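Can a machine tidy a worktop yet?
General discussion > Home and workshop automation

brackenfold
Posted December 28, 2025

My brother-in-law runs a small mail order business and has decided that by next Christmas a machine will be doing his sorting. He also thinks one will be emptying his dishwasher, but let's leave that. He packs craft supplies, refills, bottles, small tubs, all of it mixed, and it comes in one crate and has to go out in different ones. He has had a leaflet from a firm called Larkon and now talks about nothing else.

I said I'd ask on here. Has anyone seen two-armed machines do ordinary picking and sorting of mixed items, at a bench, without someone stepping in all the time? I'm not after videos set to music. I'd like to hear from people who have stood next to one.

tinsmith_24
Re: Can a machine tidy a worktop yet?

Short answer, no. Long answer, it depends how much you are willing to tidy up before the machine starts tidying up.

We trialled an arm at our place in November for loading trays. Same part, same tray, same spot. It did that all day and never complained. Then someone changed the tray supplier and the new ones had a slightly different lip, and we lost two days. Mixed goods out of a crate is a much harder job than that.

Ákos Vida
Re: Can a machine tidy a worktop yet?

I work with two-arm benches so I'll try to give a fair picture. The job people ask for most is the one you describe: things in one bin, sort them into others. The containers are easy. A bin has a known size and you can put it in the same place every time. What goes in the bins is where the time goes.

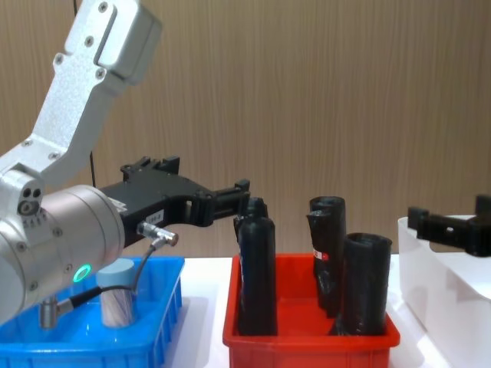
Three containers on the bench, with bottles and soft tubes sharing the red one.

A stiff bottle standing upright is a good customer. It has a shoulder and a neck, and if the fingers close a bit high or a bit low you still have hold of it. The crumpled tube sort of thing is worse. It can fold when you grip it, and then it is a different shape from the one the camera saw. Also, black things inside a bin standing close to other black things are hard to tell apart, for the software and for me.

So for brackenfold's relative: if his goods are rigid and not too close together, it can be done today, slowly. If they are bags and sleeves and pouches, I would wait.

mrs_pepperpot
Re: Can a machine tidy a worktop yet?

What does slowly mean though? I can clear a kitchen worktop in the time it takes the kettle to boil. If the machine takes half the afternoon I don't care, as long as I'm out of the house while it does it. The dishwasher at home takes over two hours and I'd never give it back.

tinsmith_24
Re: Can a machine tidy a worktop yet?

The dishwasher is a sealed box and it can't drop a jar on the cat. That's my point about setting. People compare these arms with a washing machine, but a washing machine gets a drum all to itself and you do the loading. The loading is the bit we want rid of.

And slow matters in a business. If he has 400 items to go out and each one takes as long as I have seen it take, he will be at it all night and still need someone to pick up what went on the floor.

Rosângela Figueiredo
Re: Can a machine tidy a worktop yet?

I disagree with tinsmith on this. All night is fine. There is no one in a small unit at night. I help with the books for a packing firm, Dillano, and the worst cost there is the last hour of the day when everyone is tired and things go in the wrong box. If a machine did the dull half between closing and opening, I would put up with it being slow.

Where I agree is the picking up off the floor. It needs to fail safely. Put it down and leave it for the morning, don't keep trying.

Can I ask Ákos, do you need both arms? The quotes we were sent went up a lot for the second one.

Ákos Vida
Re: Can a machine tidy a worktop yet?

For moving a bottle from A to B, no. One arm will do it and you should save the money. I tell people this and they are disappointed, because two arms look more like a person.

The second one is for when the thing is at the wrong angle, or too far across, or needs holding while something else is done to it. Take a clear jar with a lid, the kind you keep toothpicks in. With one gripper you get it wherever you get it. With two, the other side can take hold as well.

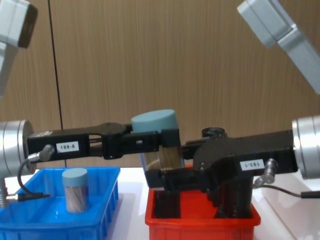 The trouble is that two grippers on one small jar leave very little room. The fingers have to share the height of the body, one set higher and one set lower, and the cables need to stay out of it too. If both hold tight and one moves early, you are pulling against yourself. If one lets go early you can guess the rest. People do this with their hands from a young age and can't explain how, and that makes it awkward to write down for a machine.

I would not put that in a shop yet without a person in earshot. In a house, no.

brackenfold
Re: Can a machine tidy a worktop yet?

Useful, thanks. He does have jars. He also has a lot of small floppy packets, and I think that settles it for this year. Would it help if he changed the packaging? He could get rigid tubs for most of it.

tinsmith_24
Re: Can a machine tidy a worktop yet?

Then he's buying tubs to please a robot. I'd price that up before anything else. 100 tubs is nothing, but he won't be buying 100.

Rosângela Figueiredo
Re: Can a machine tidy a worktop yet?

People have always changed the packaging to suit the machine. Bottles and cartons were made to run down a line long before this. I wouldn't laugh at it. If the tubs stack better on the shelf he may want them anyway.

mrs_pepperpot
Re: Can a machine tidy a worktop yet?

Still no answer on the kitchen. Would it cope with a drawer of plastic lids?

Ákos Vida
Re: Can a machine tidy a worktop yet?

Flat lids in a drawer, no. They lie on top of each other and there is nothing to get a finger under. Mugs on a clear worktop, yes, if you don't mind the wait and the odd mug.

For brackenfold: ask the firm to run his own goods, in his own crates, and to leave it going over a full shift while he watches. Take the worst items along, not the nice ones. If they only want to show him their own demo parts, he has his answer.

brackenfold
Re: Can a machine tidy a worktop yet?

I'll pass that on. He's ringing Larkon in the new year and I'll post back with what they say about the packets.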